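Tidying the leads on a workbench

Loose cables make a bench awkward to wipe down and easy to snag. The job takes an hour or less and needs a pack of cable ties, a roll of masking tape, a pen and a dry cloth.

Before you start

Switch off at the wall and unplug everything from the power strip. Wipe the strip and check the casing for cracks. If a plug is discoloured or a lead has a nick in it, put it aside and replace it.

Sorting the leads

1. Lay each lead out straight and follow it from one end to the other.
2. Wrap a piece of masking tape round the plug end and write on it what the lead is for.
3. Keep mains leads in one group and thin signal wires in another.
4. Choose a place for the strip at the back of the bench, with the sockets facing you.
5. Run each lead to the nearest edge. Leave 12 cm of slack at the device end.
6. Fold up any spare length and hold it with a tie. Don't pull the tie tight.

Anything that gets moved often should have its lead running off the front, with nothing laid across it.
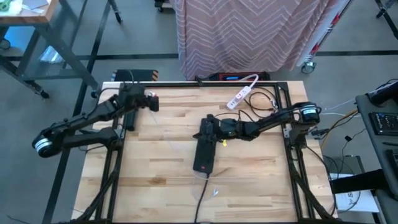

Can thin wires be bundled with a mains lead?
Keep them apart. Tie the thin wires together and take them along a different edge of the bench.

Plug in one item at a time and switch it on before adding the next. Go over the ties again after 6 months and replace any labels that have come off.

Hawi Gebru
July 6, 2022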